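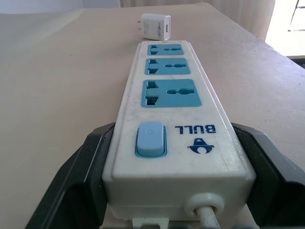 Power strip on the bench, switch end nearest.

Sunday, 4:30 pm — sourdough rye, batch two

Much better day! Flour this time was the dark rye from Pennington, 300 g, with 239 g of water at the start and the rest of the water added by feel once I'd had my hands in it. Starter smelled like green apples and had a lovely domed top. Teodoro Manzano reckons I've been feeding it too late in the evening, so I moved the feed to breakfast and I think he's right.

Dough temp after mixing was 26, a touch warm for September. Left it in the crock under a damp cloth. 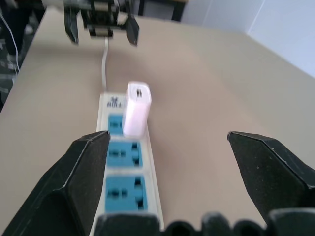

Shaping was the fun part. Rye doesn't stretch so I gave up on folding and just patted it into the tin with wet fingers — far less mess, and the top came out smooth as clay. Dusted it heavily to watch for cracks. They showed up at 33 minutes, much sooner than last time, and I nearly missed them.

Crumb still a bit gummy near the base. Could be the tin, could be me cutting it too early (guilty). Next go: same flour, smaller tin, and wait the full day. Teo wants the heel for his soup.

Recent entries
Drernia spelt, first try
Caraway or no caraway?
Plitard tin, seasoning notes
Scaling up to 1000 g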